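Gripper pads again

Posted in January

The arm on our sorting cell had started to let things slip. Nothing dramatic, a part would turn a little on the way to the bin and land at an angle. I put it down to the program for a while, then looked at the fingers and decided it was time for a service.

We run a parallel gripper on the cell at Plincombe, and the log says to check it every 1,000 cycles. I had let that slide. With the power off and the air out of the line, I wiped down the link bars and checked the finger screws for play. 2 of them took a fraction of a turn. The pads went on next, new ones from Momov, and I cleaned the seats first with alcohol and a lint-free cloth.

After that comes the boring part – teaching the closed position again. New pads are thicker than worn ones, so the old number squeezes too hard. I set the force to 8 on the Zatonmont controller and step it up from there. I test on something round and smooth, as a poor grip shows up there first.

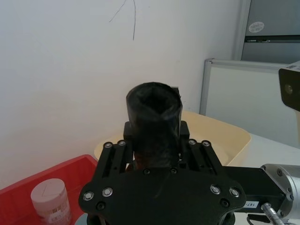
Photo: Plincombe workshop blog

I look for both pads meeting the sides evenly and for the part standing straight in the fingers. The wrist cable gets a look at the same time, with the arm moved slowly through its range.

The Tóth spares kit is down to its last set of pads, so I have ordered more. Next job is the bin sensor.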